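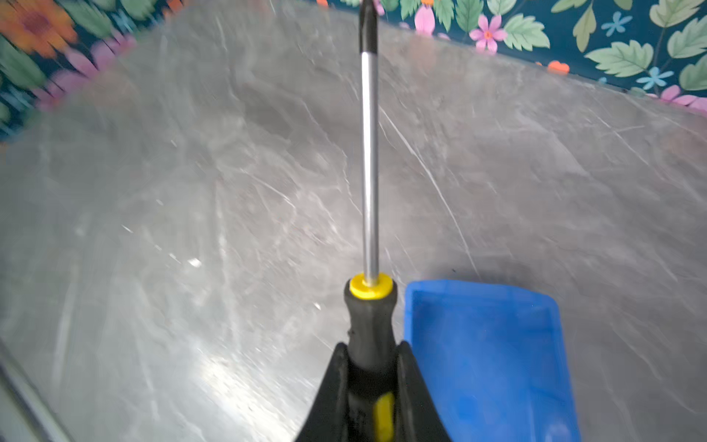
关于Vernel检修所2号工位释放失败一事，本所已按规程完成调查，现将经过记录如下。本记录由检修所值班室起草，供Anix公司设备部及本所各班组查阅。事发于2023年2月7日夜班，当时工位正在执行工具归位作业，即由机械臂从台面取起工具，送入右侧蓝色托盘，松开，退回。作业对象是一把黑柄螺丝刀，柄颈处有一道亮黄色的套环，归位程序即以该套环作为识别依据。机械臂取起了螺丝刀，两指夹持手柄，杆身直立。此后应当松开的时候，它没有松开。

夜班当值两人，一名操作员，一名记录员。按照规程，操作员负责设备，记录员负责文字，二者不得互相代替。操作员首先发现异常，口头通报“二号不放”，记录员照此写入值班簿。值班簿的这一行后来被多次引用，设备部认为用语不规范，应写作“末端执行器释放动作未完成”。值班室的意见是，值班簿记的是当时说的话，不予改动。

控制柜上运行的是Kong调度程序。程序在该时刻给出的状态为：夹爪已张开，工具已入盘，任务结束。三项均与实际不符。操作员核对了屏幕，又核对了机械臂，随后再次下达释放指令。Kong接受了指令，返回“已完成”。两指未动。

操作员按下暂停，机械臂停止，指示灯转为黄色。依照所内安全守则，黄灯状态下人员不得进入隔离线以内，隔离线距机械臂底座400毫米，以白漆标出。操作员站在线外等候，记录员将时间记入簿中。

需要说明的是，守则对黄灯状态的规定写得并不充分。守则规定了设备未停时应当如何，也规定了设备断电后应当如何，而对于设备停住、工具仍在夹持之中、程序却认为手中无物的情形，没有条文。操作员就此请示了值班室。值班室答复：按最不利情形处理。操作员问，何为最不利情形。值班室请其等候，由本所与Skimitz传感器厂的夜间服务台取得联系。

Skimitz服务台的答复在电话中由记录员笔录。对方询问夹爪指端的压力读数，操作员在线外读出屏幕数值，为零。对方询问目视情况，操作员答，夹着一把螺丝刀。对方沉默片刻，又问读数，操作员又答为零。对方表示，读数为零，即表示没有夹持物体。操作员说，物体就在那里。对方请操作员描述物体的状态，操作员答：立着，很稳。记录员把“很稳”二字也写了下来。

等候历时38分钟。其间机械臂没有任何动作，压力读数没有任何变化。记录员在簿中另起一行，写明室内照明正常，通风正常，台面无异物。操作员要求补记一句，即等候期间本人始终面向设备，未曾背过身去。记录员照办。

值班室在等候结束前作出决定：切断气源与伺服电源，加挂停机牌，由操作员持绝缘钩将工具取下。操作员复述指令无误，走向配电箱。就在操作员的手触及开关之前，Kong自行解除了暂停。

日志显示，程序判定任务早已结束，等候时间超过设定上限，遂按“空手回原点”执行复位。空手复位的速度高于持物移动的速度，因为程序认为手中没有可以甩脱的东西。机械臂转向台面远端，经过托盘上方，越过隔离线的一角，在原点停住。螺丝刀仍在两指之间，刀头朝向操作员刚才等候的位置。

操作员当时已离开该处，未受伤害。开关随即拉下，指示灯熄灭。

断电以后，夹爪依靠内部弹簧保持闭合，此为设计所定。操作员以绝缘钩轻触手柄，未能取下；加力，仍未能取下。值班室遂批准手动泄压。泄压阀旋至第5格时，两指张开，螺丝刀落入操作员戴手套的手中。操作员将其放进蓝色托盘，记录员记下“已归位”，并按格式要求在“归位方式”一栏填写“人工”。

调查组次日拆检夹爪，发现左指压力传感器的接插件松脱，信号线断续接触，输出被控制器按零值处理。右指传感器的数据则根本未被采用，调度程序在双指读数不一致时，以左指为准。调查组查阅了历次变更单，未能找到作出此项规定的文件，也未能找到任何人记得作出过此项规定。设备部来函称，该规定在Kong投入使用之初即已存在，本所当时签收了全部资料。本所查阅签收单，确有签收。

关于暂停为何会被自行解除，Anix公司的解释是，暂停与停机属于不同概念，暂停是请程序稍候，停机才是令程序停止。调查组询问，既是稍候，应候多久。答复为，视任务是否结束而定；任务若已结束，则无事可候。调查组将此答复附于卷后，未作评论。

调查认定，本次事件的直接原因为传感器接插件松脱，间接原因为调度程序的读数取舍规则以及暂停的时限设置。操作员处置得当。记录员处置得当。值班室在请示与答复之间用时偏长，已作内部提醒。

整改事项如下。其一，各工位夹爪接插件加装锁扣，未加装者不得开机。其二，双指读数不一致时，一律视为持物，并转入停机。其三，取消暂停时限。其四，隔离线重新测定，以机械臂持最长工具时所及范围为准，新线用黄漆，旧线铲除。

第四项在执行中遇到一处疑问。施工班组按图铲除旧白线后，发现操作员当夜等候时所站的地方落在新线之内，距新线尚有几步。班组请示是否需要在地面另作标记。值班室答复不需要。两日后巡检，该处地面有一小块未铲净的白漆，形状不规则。巡检单上注明“不影响使用”，操作员签字，记录员签字。

事发所用螺丝刀经检验无变形、无裂纹，准予继续使用。托盘清点无误。2号工位停用至接插件更换完毕，恢复运行前作空载试验与持物试验各一次。持物试验仍使用该螺丝刀，由当夜的操作员申请到场，值班室批准。

试验当日，机械臂取起螺丝刀，送至托盘上方，停住。屏幕显示压力读数，双指一致。操作员下达释放指令，两指张开，工具入盘。Kong返回“已完成”。操作员没有立即在试验单上签字，而是走到线外，对照托盘看过，再对照屏幕看过，然后要求再试一次。试验单只有一行的位置。记录员翻到背面，画了格子。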